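Workshop notebook, bench 2

25 May 2023

Hide glue, third batch. I write this the same evening so I do not forget the small things, as happened with the second batch.

Weighed 78 g of the dry glue (Zulta, the amber pearls) and covered it with 161 g of cold water. Left it from breakfast until lunch. The pearls swelled well and there was no free water on top, only a little shine. In the second batch I used the same weight of glue but I poured the water by eye, and I think now that I gave too much. Benjie Padilla says that by eye is fine if you have done it for thirty years. I have done it for two.

Heated in the water bath, the small pot inside the big pot. I kept it at 60 degrees on the thermometer with the long stem. The other thermometer, the round one, reads four degrees too low, please do not use it for glue until somebody checks it against boiling water. I wrote this on tape and put it on the lid of the box.

After twenty minutes the glue was running from the brush in a thin line without breaking, then it began to break into drops. I added one spoon of warm water and it came back. Skin on the top, I took it off with a stick. The smell is less strong than the Salgado glue we had in October, and the color is lighter.

Test joints: four pieces of beech, four of pine, all planed the same morning. I warmed the beech with the hair dryer before the glue, the pine not. Rubbed joint, no clamps. The beech took hold after maybe one minute and I could not slide it anymore. The pine moved under my fingers a long time and one of them I had to clean and do again. So next time I will warm the pine also, and only then compare. It was my mistake to change two things together. 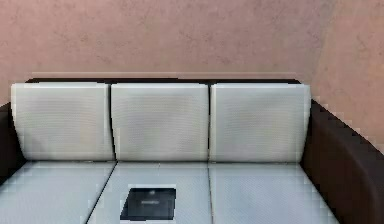

Squeeze-out: wiped with a rag and warm water on half of the pieces, left on the other half to see how it scrapes. At five o'clock it was like firm jelly and came off in one ribbon with the old chisel. This is much cleaner than wiping, which pushes the glue into the grain. On pine the wiped zone already looks a little darker. I will put finish on it later and see if the stain shows.

Trinidad Villanueva asked me by telephone if we can make the glue open longer, for the veneer job at Tendport, where the panels are too big to close quickly. I looked in my old notes. There are two ways I know: salt or urea. Urea makes it slower but also weaker if you put too much, and I have written once "10 percent of dry glue, not more", without writing where I found it. I will make a small pot with 5 percent and one with 10 percent, and repeat the beech test with both. I do not want to promise her anything before the joints are broken and I have seen the wood.

For the quantity at Tendport: she says 425 g of dry glue is ready to use from her side. I calculated with our spread from the sample board and I come to 826 g for all panels, both faces, with something extra for the pot. So she must order more, or we do only one face first, and this I do not like because the panel will pull. I told her both faces on the same day or we wait.
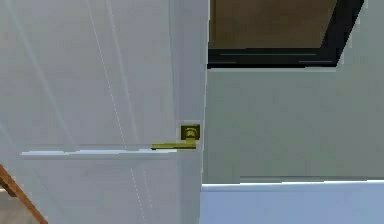 Door with brass-colored handle.

Storage. What was left of the batch I poured in the flat tray, thickness of a finger, and put in the refrigerator with a cover. When it is jelly I cut it in cubes and they go in the freezer in a bag with the date. The second batch I left outside in the jar and after a few days it smelled bad and was watery, so that one is thrown away. Jar is washed, but the lid still smells. Do not use it for shellac.

Brushes: the round natural one is good, no metal in the glue. The one with the metal ring made a gray mark in the pot last time. I think it was the iron with the oak dust, but I am not certain.

To do:
- break the test joints after three full days, with the mallet, and keep the pieces
- urea pots, 5 and 10 percent
- warm pine, same time as beech
- ask Ritivell if they have the stronger grade in small bags, the price list I have is old
- check the round thermometer
- write to Trinidad with the number of grams

Benjie borrowed the good scraper. He says he brings it back sharpened. I used the small one for the squeeze-out and it needs a new burr now.

One question I have left open: the pot cooled down two times while I was on the telephone, and I heated it again each time. The book says that each heating takes some strength. If the last pine joint is weaker than the others, this can be the reason, and I have marked it with a pencil cross.

Contact: bench book, Ritivell shelf | © 2023 the workshop | Back to top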